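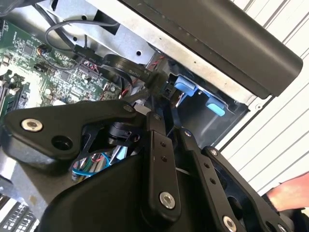

The PC bench stoppage: your questions

Updated March 23, 2022 by Rebecca Fabbri

Lots of you have written in since the stoppage on the Relirby bench, and we're thrilled so many people want the gritty bits! Selvaraj Ekanayake and I have put the most common questions in one place.

What went wrong?

The gripper snagged a data cable inside a desktop tower and carried on pulling. The arm was backing out after a memory swap, one fingertip went under the cable, and the whole case slid 60 mm across the table before the force limit tripped. No one was hurt. The cable came off its drive, and the plug on the board end cracked.

Why didn't the arm stop sooner?

Our fault, and a really interesting one. The force limit was tight on the way down (we were worried about squashing the board) and much looser on the way up, where we'd assumed there was nothing to hit. Cables don't care which way you're going. The limit is now 16 newtons in both directions.

Was it a fault in the gripper itself?

No. Selvaraj took it apart that same evening and checked every link and screw. He did find that the fingers were opening 7 mm wider than they needed to after each release, and inside a crowded case that is plenty to hook something. They now open just far enough to let go of the part.

Which jobs does the bench do?

Mostly memory and processors, in and out of old office towers. The case lies on its side with the panel off, and the parts wait in a printed tray beside it.

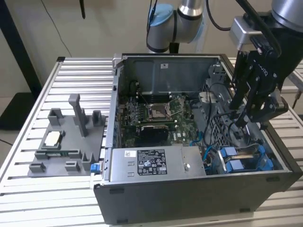
We love the processor job best, and it's the one that worries us most, as a bare socket is so easy to ruin. After the snag we went through the processor moves line by line and slowed two of them down. Sanna, our planning software, also has a no-go zone over the socket whenever the bracket is up.

Can I put my hand in to free a cable?

Please press the stop button first, every time, even if the arm looks parked! An arm that's waiting for its next command looks exactly like one that's switched off. Once the light is red, reach in, free the cable and take your hand right out before anyone resets.

Do you tie the cables back now?

We tried it, and it works beautifully, but it rather spoils the point. Real machines arrive with cables all over the place. We tie them for the first run on a new model of case and leave them alone after that.

Has it happened again?

Once, in the 13 runs since the change. The limit tripped straight away, the case stayed put and the cable was fine. We were delighted, frankly.

Will the Birkach and Arkby benches get the same settings?

Birkach has them already. Arkby uses an older controller, so Selvaraj is rewriting the limit check for it, and that bench stays off memory swaps until he's finished. If you run one of your own and want the settings file, ask either of us.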